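Speaker notes: oil sampling on stationary gas engines
Haworth plant maintenance day, second talk after lunch

Start on time even if people are still coming in with coffee. Thank Haworth for the room and the projector.

Opening. I love this subject, and I'll say so right away, because most of you have been told oil analysis is a form you fill in. A four-ounce bottle of used oil can tell you about bearings you haven't seen in years! It can tell you the cooler is starting to leak before the coolant level moves enough for anyone to write it down. All you have to do is take the sample well, label it properly and read what comes back.

Ask for a show of hands: who pulls their own samples? Who reads the full report, and who only looks at the colored box at the top? (Wait. Let them laugh. I only looked at the box for years.)

Where to sample. Best spot is a live port between the pump and the filter, engine running at normal load and fully warmed up. The oil is moving there and everything is mixed in. The drain plug is the worst spot. You get whatever has settled on the bottom of the pan, the numbers jump, and somebody orders a bearing inspection over a teaspoon of old sludge. If the engine has no port, use the dipstick tube with clean new tubing cut to the same length every time, and mark that length on the tubing reel.

Flush the port. Let some oil run into a waste cup, then fill the sample bottle three quarters full. Leave the cap on the bottle until the second you need it. I have seen bottles sitting open on a skid next to a grinder, and I have seen the iron number that came back.
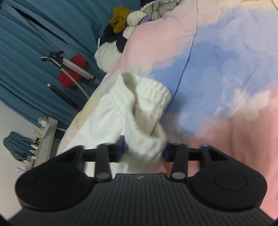 Vol. 36, No. 2

Labels. Slow down here. Unit number, hours on the engine, hours on the oil, oil brand and grade, and how much was added since the last change. That last one gets skipped on half the labels I read and it changes everything. An engine that drinks oil gets fresh oil all the time, so its wear metals look lovely. Then you fix the oil consumption and the iron goes up, and people blame the repair!

The Grerow story. Keep it short. Gas compressor engine, top end reconditioned in August, first sample after the rebuild shows copper at 226 parts per million. The site phones the shop and they're ready to pull it down again. The lead and the iron are flat. Copper alone, with lead and iron flat, on an engine with a brand new oil cooler core. New copper cooler cores can shed copper into the oil for a good while. We kept running, sampled early, and watched it drop with every sample. Pause and let them think about what a teardown would have cost that site for nothing.

Point to make: look at which metals rise together. Iron with chromium, think rings and liners. Lead and tin, think bearings. Silicon with aluminum, go look at the air filter housing and the clamps before anything else. Sodium or potassium going up, pressure test the cooling system that same week.

If anyone asks about silicon on a fresh rebuild, yes, gasket sealer will do it. Give it one oil change.

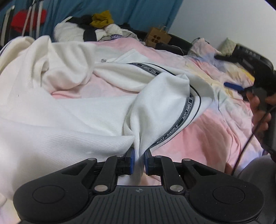

Shirley Inskip wrote to me after I gave a shorter version of this and said I was too easy on the lab. Her point was that she gets reports back so late that the oil has already been changed, so the advice on the page is for oil that is sitting in the waste tank. She also said the limits printed on the report were for a diesel truck engine, and it took her three phone calls to get them changed.

She's right, and I've added a part because of it. Call your lab. Tell them it's a natural gas engine, tell them the model, and ask which limits they're using. Ask how many days from mailbox to report. Then mail the bottle the day you pull it. A box of samples riding in a truck until Thursday is our delay and the lab can't fix it.

Trends. Put up the chart from the Sekus units. Same model, same oil, same building, and each has its own normal. Unit one has always run a little high on iron and it's perfectly healthy. So a limit on a page is useful, but the slope of your own line is what I get excited about. Three points going the same direction deserve a phone call even when every one of them is inside the limit.

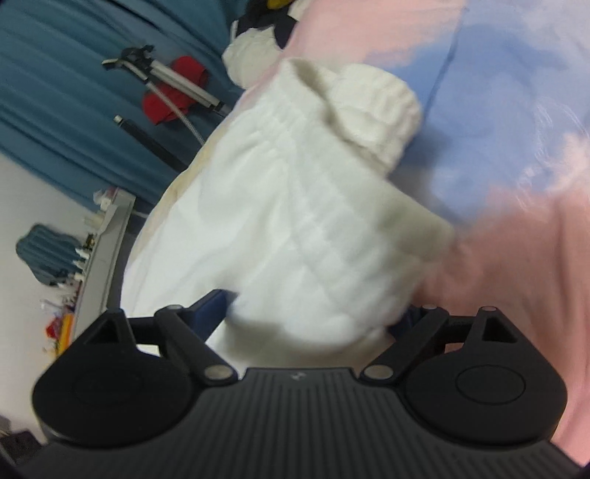
Acid number and base number next. In a gas engine I give these more attention than soot, because there's hardly any soot to look at. Base number falls as the additive gets used up, acid number climbs, and where the two lines meet is a good time to have already changed the oil. Oxidation and nitration go on the same chart. High nitration with normal oxidation, check the air-fuel ratio and the crankcase vent.

Oil change hours. Somebody will ask whether they can stretch to 2000. Maybe! The Adus site got there, going up in small steps with a sample at each step, and they had good clean fuel gas to begin with. If your gas is sour, don't copy them. Check the engine warranty before you change any interval.

Bottles and tubing are on the side table, take a handful. Sample port fittings are in the gray tray, please put those back.

Questions until the 2:30 break. If it's quiet, ask who has had a report that turned out wrong, and get them to tell it.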